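Jakbridge hand rig

The Jakbridge hand rig is a pair of hand-held grippers, with cables and associated clutter, built in a shared workshop in Jakbridge by members who had previously agreed to build a bookcase. It is used to practise and record small assembly jobs by hand before the same jobs are attempted by a robot arm. The arm, known as Toker, was the original project. The rig was meant to take a weekend and has now outlived two versions of the thing it was built to help.

Background

Toker began as a desktop arm with a gripper at the end and a habit of closing it slightly early. Programming each movement at a keyboard proved slow, and the first complete routine, which moved a bolt from one saucer to another, ran to 358 lines. Members then proposed that a person should hold the grippers and do the job while the rig kept track of the motion. The proposal was adopted on a Friday, when most of the people likely to object were at the pub.

The first pair of grippers was carved out of scrap and pinched the user's thumb. The second pair, called Grelora after a misread label on a parts drawer, is still in service. Its fingertips are treated as consumables. The workshop printed 20 spares in October and has since lost more of them than it has worn out.

Design

Each Grelora unit is held in one fist and trails its own cable. Wireless operation was tried and is remembered without affection. The cables are routed away from the work and find their way back to it by mid-afternoon.

The work surface is a square wooden board laid on the carpet, a compromise dating from the loss of the good bench to the pottery group. The board has the advantage that dropped parts do not fall far. It has the disadvantage of being on the floor, and sessions are limited to 40 minutes in deference to the members' knees.

Practice pieces

Early sessions used bolts, pegs and a set of dominoes. These were replaced by the Bautista set, a collection of thin and awkwardly shaped parts named for the defunct hardware shop whose clearance bin supplied most of it. The best known is the fan tray, a dark grey quarter circle with four curved slots and a raised lip along its straight back edge. It is usually paired with a perforated metal mesh plate, which the operator must bring over the tray in one gripper while the other stays free to steady things.

The mesh is regarded as the hardest part in the set. It has to be held near one end, so any tremor in the wrist arrives at the far corner with interest. Operators generally bring it in on a diagonal and lower one corner first, a technique described in the workshop notes as "parking the ute". 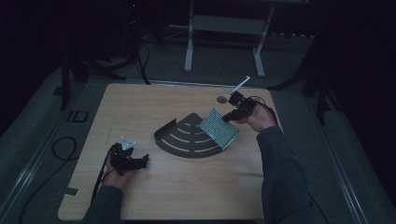 Use with Toker

Recorded sessions are sorted by hand, and those containing sneezes are set aside. The remainder are used to work out a path for the arm, which follows it at a quarter of human speed. Toker handles the pegs well and the dominoes tolerably. Its work with the mesh plate is listed in the log under "ongoing", a heading it shares with the bookcase.

The members' stated target is 1000 usable recordings of the tray and mesh job. Opinion is divided on whether a recording made by someone muttering at the part should be counted, the motion being perfectly sound.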